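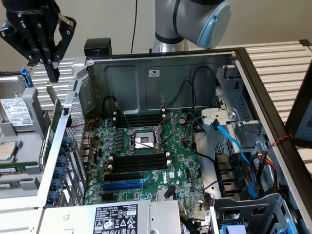

Dell tower on its side, cover off, CPU socket open, gripper overhead.

I have now read three quotes for a second teardown cell, and I trust none of them. The cheapest came from Nustov, the prettiest from Randen, and the one Martim Guerreiro wants me to sign is from Eren. All three have a payback chart on page two with a line going up and to the right. I asked each of them what the line was based on. Two sent me the same chart again, larger.

My problem with every one of these proposals is that the arm is the part we already know how to price. You call, you get a number, you haggle. What eats the budget is everything around it. Fixtures, for a start. Desktop towers are not a product, they're a few hundred products that happen to have the same plug on the back. Memory latches are in different spots, drive cages swing out or slide out or are held in by a screw somebody decided to hide. Every new layout means hours from a person who can teach the thing where to go, and those hours show up in no quote I've seen.

Then there's the cycle time. Randen's proposal says 265 seconds per tower for memory, processor and drive. Hina Soomro at the bench takes longer than that on a bad one and a lot less on a good one, and she also notices when a socket has bent pins and puts the board in the other bin. I asked Randen whether 265 included a bad one. They said it was "representative." Fine – representative of what?

I'm not against buying. We see a lot of the same business towers, whole office floors of them, and repeat work like that is the best case anyone could make for a robot. If 297 identical units come through the door, I'd like something patient to be working on them. My worry is the week when 12 different models come in and the most expensive item in the building is waiting for Tariq Marwat to get back from lunch and reteach it.

So this is what I put in my own version of the budget. The arm and gripper, at the quoted price. Spare fingertips, because we will snap them. Fixtures at double whatever the vendor says. A line for teaching time, paid at a real hourly rate. Floor space. And a 50 percent cut to the throughput claim for the first year, which made Martim wince and which I'm keeping.

With those numbers the Eren cell still pays for itself, only much later than page two would like. Nustov doesn't get there at all unless you leave out the service contract, and they very much want you to leave out the service contract until May.

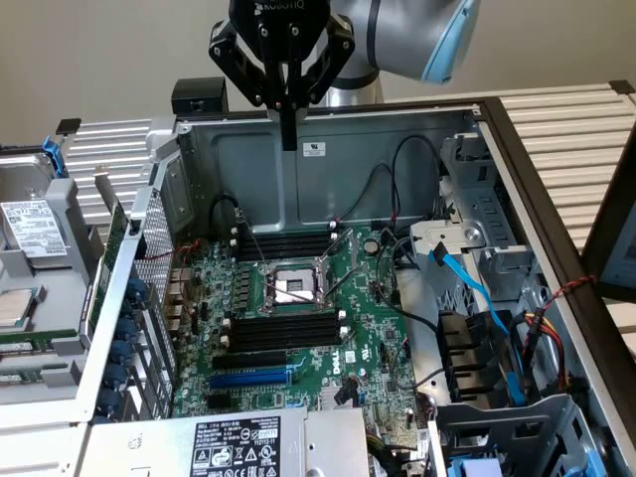
Hammad Lashari read a draft of this and thinks I'm being unfair on the throughput cut. His view is that first-year numbers are always ugly, for people too, and that I never charged a new hire's slow months against the bench. He also thinks we should rent before buying anything, which Fekska will do by the quarter.

He has a point on the new hires. On renting I'm less sure – the fixtures would still be ours to pay for, and the teaching time too, and at the end we'd hand back the only part with any resale value. But I've asked Fekska for a price anyway, with the service contract included and no chart. They promised it for Tuesday.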